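Two-handed placement on low-friction surfaces: second progress report
To: Iwona Olszewski, Fumitz programme office
From: Siamak Pakzad, for the manipulation group at Metomel
2022-10-06

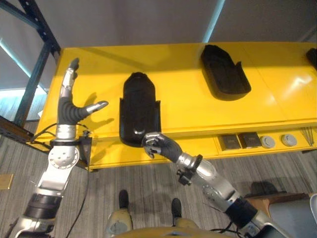 When I last wrote, I promised that by this report we would know whether teaching a robot from a person's demonstrations works better if the person is allowed to make mistakes. We do now know, more or less, and the answer is yes, which is a relief to those of us who had been providing the mistakes free of charge.

For anyone joining late: the task is to pick up a black shell, seat it in its cradle and leave both where they can be found again. A child does it without looking. Our method learns it from recorded demonstrations, and in the first phase we recorded only the tidy ones. The policy trained on those was graceful right up to the moment a part slid a little on the yellow top, after which it carried on gracefully with nothing in its fingers.

In this phase Ľubica Trnka changed the recipe. The operator now begins a share of the recordings from a bad position – shell turned the wrong way, one hand too low, thumb where the cradle ought to go – and records only the recovery. We then mix these in with the tidy runs. The network is the same as before, as is the training time. I mention this because the reviewers asked, and because Ľubica would like it known that she did not quietly buy a bigger computer.

Results. We ran 20 trials with each policy, same parts, same starting positions. The policy trained on tidy runs alone seated the shell in 3 of them. The one trained on the mixture managed nearly all, and failed in 2 by the strict count, both times with the shell resting on the rim of the cradle looking pleased with itself. We had argued beforehand about whether "on the rim" counts. It doesn't. Evaristo Zanetti wrote the rule down before the trials so that I couldn't argue again afterwards.

Some cautions. All of the trials used one shell design from Lastex, and one table. The glossy top is harder on the hands than a matt one would be, but it's also the only surface the policy has ever met, and I'd expect it to be rude to a stranger. The highlights on the yellow upset the vision side more than we had planned for. Evaristo's fix is to vary the brightness of the recordings during training, which helped. My fix was to turn a lamp off, which also helped but is harder to publish.

The recovery recordings are shorter than the full ones, so the whole set of 42 cost us less operator time than the first phase did. Operators do find them tiring. Being clumsy on purpose takes more concentration than you would think, and people start to get good at it.

Spending is on plan except for fingertips, where we are over. The silver tips wear where they push against the shell, and Beneš will only sell them by the full hand. Bořivoj Beneš has been asked, politely and more than once, about selling them singly. I'd like to move the unspent travel money across to cover the gap and need your agreement in writing.

Before the next report in December we intend to repeat the trials with a second shell and a matt top, and to find out how few recovery recordings we can get away with. Ľubica thinks half. Evaristo thinks fewer, but he isn't the one who has to record them. The data and the scoring rule are in the shared folder, including the runs I'd have preferred to leave out.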